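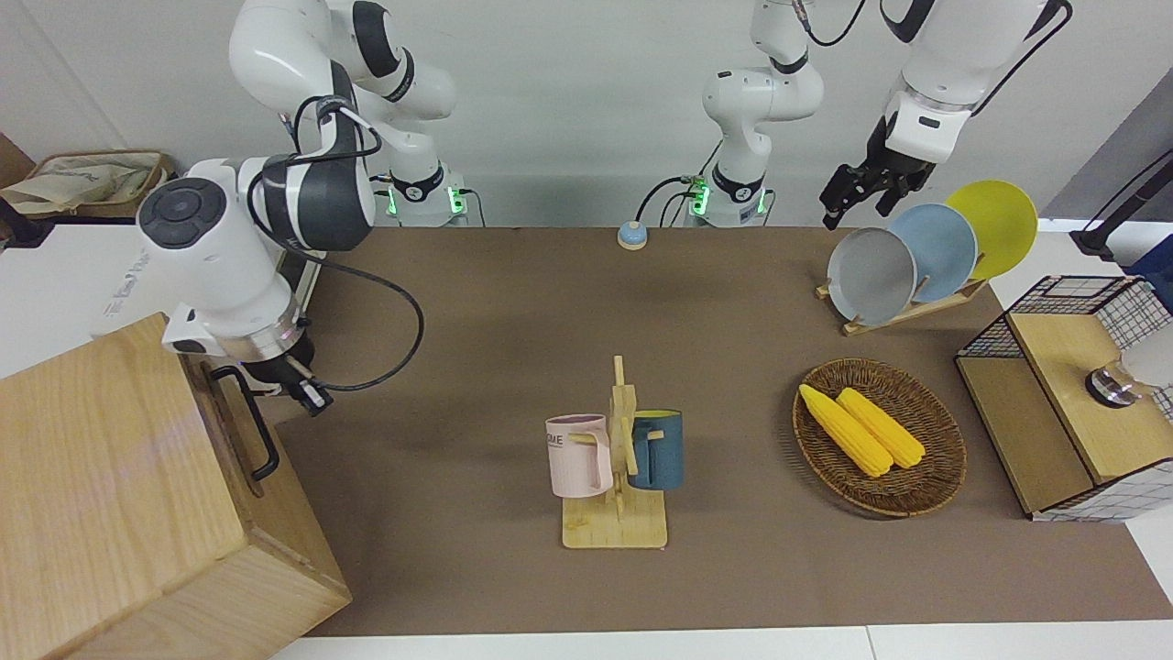
Do you need a different gripper for every object in a kitchen? For our small test the two-finger parallel gripper was enough, but the shape of the fingers matters more than I believed before.

I write these notes on 24 December 2019, when the lab at Drallham is quiet and I have time to compare. We have two arms, and my question was simple: long fingers or short fingers, and which camera helps more.

## The objects

Ratih Siregar chose them. Corn in a wicker basket, plates in a rack, two mugs on a mug tree. The corn is the easy one, because the basket is wide and the fingers can come from many sides. The mugs are more difficult, as the handle sits close to the post.
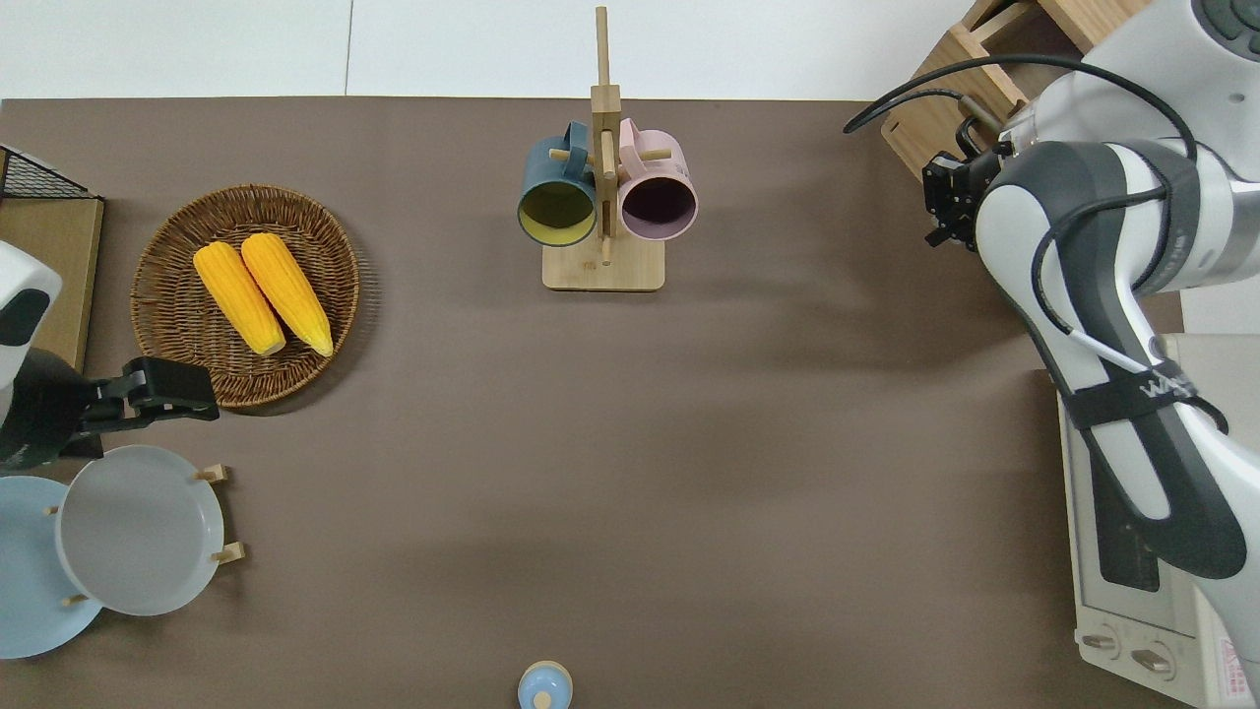

## Short fingers against long fingers

I made 18 tries per object with each pair. With the long fingers the mug came off well, but the plate turned a little in the grip. With the short ones the plate was steady and I lost the mug 11 times. Hideaki Hattori says that I should add soft pads. I have ordered two sets from Skedow and they will come in February.

One more thing about the cable. On a big turn of the wrist it pulls on the gripper, so please leave a generous loop before you fix the straps.

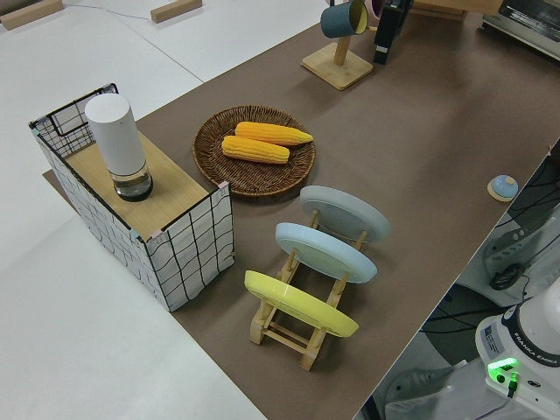
## Which camera

The fixed camera from the side is very good for the plates. They stand in a row, and from there I can judge the space between them. For the mugs I prefer the head view. But an arm can cover a large part of that view, and then I must wait or move the elbow away.

I saved roughly 2000 pictures from both cameras, and I will sort them after the holidays. My controller settings are still those of Gladys Kombo. They are slow, but I didn't break any plate, so I keep them. 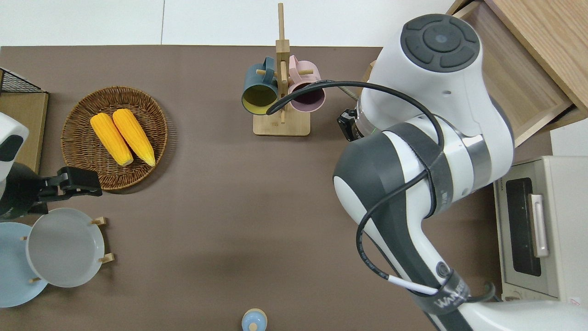 *Head view, with the corn on the left and the mugs near the back.*

If you tried other fingers on thin plates, please write me in the comments which ones.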